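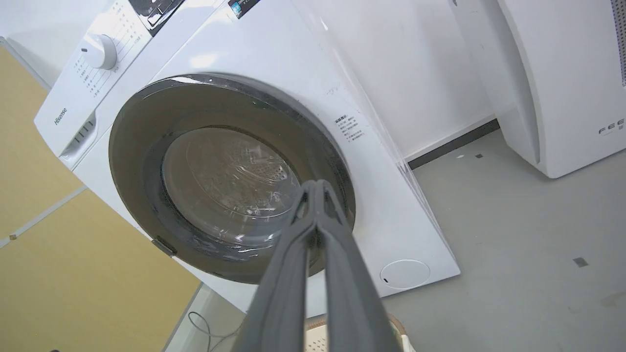 Gripper at the door of the front-loading washer, wrist camera view.

Budgeting for a second gripper arm in a laundry room
Posted by Lendby Facilities Office, 27 March 2025

Our residence operates one arm with a two-finger gripper at a front-loading washing machine. The board has asked us to submit a budget for a second unit by June. The supplier, Mastanik, has quoted $1355 for the gripper alone, with finger pads and wrist camera listed separately. We would be grateful for advice on two matters: whether the camera should be purchased with the gripper, and which recurring costs belong in the first-year request. The washers are not all the same model.

Escobar Property Services
We recommend that the camera and gripper be placed on one order. We bought ours separately and waited 11 weeks for a mounting bracket that neither quotation had mentioned. Please ask Mastanik to state in writing whether the bracket and cable are included.

With regard to recurring costs, finger pads should have their own line. We replaced 16 in the first year, chiefly on the machines with stiff door latches. Staff time for setup should also be entered. Each washer model required its own door routine, and a change of model meant that the work had to be repeated. If your machines are due for replacement, settle that purchase first.

mastanik_user_9
Get the extended warranty. Ours paid for itself.

Flostholm Housing Cooperative
We would not endorse the warranty without reading its terms. The version offered to us excluded pads and cables, the only parts we have had to replace. We declined it and set aside 9 percent of the equipment price for repairs.

We would further advise requesting a trial at your own machine before signing. Measure the clear floor space in front of the door as well, with laundry baskets left in their usual place.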